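# Dusting around cables without making a mess of it

**pell_hinge** (original poster)

We took over a shared workroom in May. Plank floor, brick on one side, plain white wall on the other, and a lot of desks with electronics on them. I do the cleaning on the way out, usually after 6 p.m., and I can't get ahead of the dust. The floor looks fine for a day and then there is gray fluff along every cord again.

I've been using a fluffy duster on a short handle for the desks and a broom for the floor. The broom catches on anything that runs along the planks. Twice now I've pulled a plug halfway out of a power strip.

What do you all do about cords on the floor? And is a duster even worth using, or does it only move the stuff around?

**morrow_k**

Duster first, floor second, always in that order. Whatever you knock off the desks lands on the planks, and if you already swept you get to do it again.

For the cords, get the strip off the floor. Screw it to the underside of the desk or use a hanging tray. I have a Skuvier tray, 36 inches, and it holds a strip and two adapters with room left over.

**tidewrack**

Disagree on the duster. The fluffy kind drops half of what it picks up as soon as you bump a table leg. A damp microfiber cloth does the same job and the dust stays on the cloth. I threw mine out and I don't miss it.

**morrow_k**

A damp cloth is fine on a bare tabletop. I wouldn't take one near a coil of cable or the back of a box with vents in it. Dry duster there, cloth everywhere else.

**pell_hinge**

The tables are mostly clear, so a cloth would work on those. The long white desk is the problem. It has a tangle of black cable on it and one line that drops straight down to a strip on the floor.

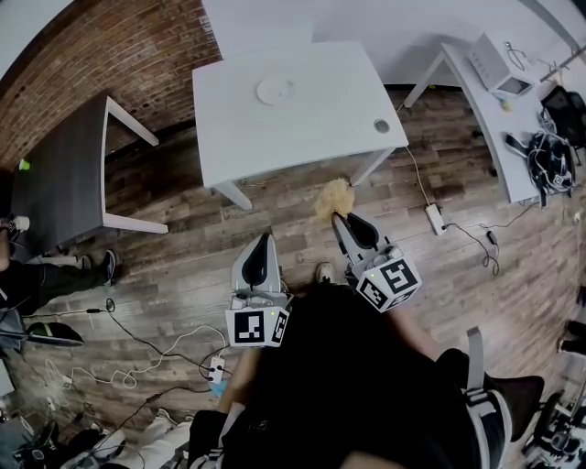 I can't screw anything into that desk. The desks belong to the building and the lease says no holes. A clamp-on tray might be allowed but I'd have to ask.

The tables I can slide out when I need to get behind them. The desk I'd have to unplug completely first, and I'm not doing that every evening.

**gantry_lane**

Clamp-on is what I use. Nevero makes one that tightens with a thumb screw. Measure the thickness of the desktop before you order. Mine is 38 mm and the first one I bought didn't open that far.

If they won't let you clamp, put the strip in a box with slots at the ends. You still have to move the box, but it's one thing to lift and there are no loose plugs to catch.

**tidewrack**

I'd skip the box. Dust gets in through the slots and then you never clean in there. An open strip that you wipe once a week with the power off is better.

**gantry_lane**

Mine has been closed up for a year and there was hardly anything in it when I looked.

**tidewrack**

Then your room is cleaner than mine. I have brick on two sides and it sheds grit. pell, check the foot of your brick wall. If you find reddish dust there, some of what you're sweeping is the wall.

**pell_hinge**

Checked. There is some, mostly in the gap between the last plank and the brick. The broom doesn't reach it.

**morrow_k**

Crevice tool on a vacuum, low setting. Go with the planks and not across them. I'd retire the broom and keep it for the entry.

**oat_ledger**

We have the same kind of floor in Eltstead, and we quit sweeping too. Vacuum with the hard floor head, then a dry flat mop. The thing that made the most difference was a mat at the door.

Also, hang the duster on a hook. If it gets set down on the floor it picks up grit, and then you're rubbing that on a white tabletop.

**pell_hinge**

Fair point about the hook. I'll ask the building about a clamp tray and borrow a vacuum in the meantime. Keeping the duster for the cable desk, using a cloth on the rest.

**gantry_lane**

Post the desk thickness when you have it and I'll tell you if the Nevero fits.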